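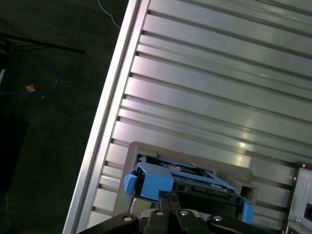
Moleck review: six weeks with the wrist-camera planner
Posted December 5, 2024 by Adjoa Bonsu

I put off reviewing Moleck for most of the year, mainly on account of the demo video. Anyone shopping for pick-and-place software has seen it by now: the arm glides in, the part lifts out, the music swells. What I wanted was to see it handle a drive caddy on a shiny plate under ordinary ceiling lights, and nobody's demo ever shows that.

So in October I took out a licence and set it to work on our own job. We refurbish storage hardware. Drives arrive in plastic caddies, the caddies go into a grey tray on a slotted aluminium plate, and the arm has to find the caddy, line up a two-finger gripper and lift it out without dragging a finger across the exposed circuit board. A trained person does it without looking. Software finds it surprisingly hard, which makes it a decent test.

What you get

Moleck comes as three pieces. There is the perception module, which takes the wrist camera feed and works out where the part is. There is the planner, which turns that into a path. And there is a browser-based editor where you string the steps together, which Grakorard (the firm behind it) likes to call the Studio. You can buy the first two without the third, though the documentation assumes you have all of them and is very little help if you don't.

The licence is £3,000 a year for one arm. That doesn't include calibration, which is handled by a separate program called Âu that you download from a different page with a different login. Support by email is included. Support by telephone is extra, and I didn't buy it.

Installation

Fine, mostly. It wants its own Linux machine and says so clearly. The installer checks the graphics driver before it does anything else and refuses politely if the version is wrong. I've used software that cost a good deal more and simply fell over at that point with a page of red text.

The arm driver was less happy. Ours is on the supported list, but "supported" meant that it would connect, move and then lose the gripper state each time the protective stop was reset. The fix was a setting called persist_tool, off by default, mentioned once in a release note. It took an afternoon to find. The reply from support arrived the next morning and pointed me to the same release note.

Calibration

Âu is the best thing here, and I say that as someone who came prepared to dislike it. You put the printed board on the plate, start the routine, and the arm takes itself through a set of poses while the program solves for the offset between camera and flange. It took 20 minutes the first time and asked me for nothing except a confirmation before each large move. It then shows you the leftover error per pose, so you can see which view spoiled the result and throw it out.

The one complaint is that it gives a single overall grade at the end, a green tick or an amber one, and I don't trust the tick. I had green with one pose plainly worse than all the rest. Read the table and ignore the badge.

You also can't run Âu from the Studio. You close one, open the other, export a file, go back, import it and restart the planner. If you forget the restart it carries on using the old calibration and says nothing. I forgot twice. The second time the gripper came down on the rim of the tray, slowly enough that the force limit caught it, but that's a silly way to find out.

Perception

Moleck's page promises "reliable detection on reflective surfaces". I have been reading that sentence in one brochure or another for as long as I've done this job.

With a blue caddy in a grey tray, on bare ridged metal, the detector is good at saying there is a caddy. The colour helps it enormously. Cover the tab and the corner block with grey tape and confidence drops straight away, so I'd be wary of any claim that it has learned the shape. If your parts are the same colour as your fixture, test before you pay.

Where it struggles is the pose. The plate has bright strips and dark grooves, and when a patch of glare sits anywhere near the tray the estimated angle starts to swing. From directly overhead it is steady. Come in at a slant, with the grooves running off diagonally past the part, and it sometimes lines itself up with the grooves instead of the caddy. You can watch this happen in the overlay: the outline snaps to the direction of the plate, sits there looking confident, then snaps back. A confident wrong answer is worse than no answer, and the confidence score hardly moved between the two.

There's a second problem, and wrist camera users will know it already. The gripper is always in view. On ours the fingers stand up in front of the part for the whole of the final approach, and the body of the gripper covers a good deal of the tray. Moleck has a masking tool for this: you paint over the gripper once and the detector leaves those pixels alone. It works. But the mask is fixed, the fingers move, and you have to choose between a mask drawn for open fingers and one drawn for closed. I drew it for open and made it generous, which threw away some of the view I wanted most. Meler, which I used before this, draws the mask from the gripper model and updates it as the fingers travel. I had taken that for granted until I lost it.

I ran 50 lifts with the lights as they normally are. The detector found the caddy every time. It got the angle wrong on four of them, all in the slanted approach, and three of those ended in a stop. The fourth went through with a finger closer to the board than I would ever accept on a customer's drive. I then hung a sheet of diffusing film under the nearest light fitting and ran the same set again without a single bad angle. Make of that what you like. My own view is that the film deserves most of the credit, and it cost less than the licence does in a day.

Planning

Ordinary, in a good way. Paths are short and don't surprise you. The planner respects keep-out boxes, and drawing one around the metal enclosure at the corner of our plate took a minute. It had no trouble getting in and out past it.

Cables are another matter. Moleck has no notion of them. A loose loop on the floor doesn't worry an arm, but one hanging down near the rail does, and the only answer on offer is to draw a box around the space where the cable might be. That works until someone moves the cable. I don't know of a rival that does much better, so I'm not marking it down, only noting that the word "scene-aware" on the product page is carrying a lot.

The replanning delay is quoted at 80 milliseconds. On our machine I never saw that figure. It was good enough that I stopped looking, except on the final descent, where there's a small visible hesitation each time a fresh pose comes in. You can switch off updates for the last stretch. I recommend it, particularly given what I said about the angle swinging.

The Studio

I didn't get on with it. Steps are coloured blocks, and for a sequence of approach, close, lift and place they're pleasant enough. As soon as I wanted a sensible retry (back off, look again from overhead, try once more, then ask for a person) the blocks sprawled over two screens and I couldn't follow my own work the next day. There is a Python interface underneath, and it's tidy. I rewrote the whole job in it in a morning and haven't opened the Studio since, apart from looking at the overlay.

Logging deserves a kind word. Each attempt saves the camera view, the estimated pose and the planned path together, and you can scrub back through them. That's how I caught the groove problem. Without it I would have blamed the gripper, and probably spent a week swapping fingertips.

What I'd change first

Show me doubt. If two angles fit the picture nearly as well as each other, I want to be told there are two, and I want the arm to stop and take another look. Everything needed for that must be in there somewhere. I asked Grakorard and was told it was "on the roadmap", which I've written down next to the other things that are on roadmaps.

Would I buy it again?

Probably, for one arm, with the overhead look forced before every pick and the film left up over the plate. It does the job now and it has done it for several weeks without much drama. I wouldn't roll it out to our second cell until the moving mask exists, and I wouldn't pay extra for the Studio at all. If you already have Meler running and it's behaving, I can't see a reason to switch. If you're starting from nothing and can write a bit of Python, ask for the trial, bring your own worst part — and turn the lights on.

Three stars out of five. The half I was tempted to add is for Âu, and that's a separate program.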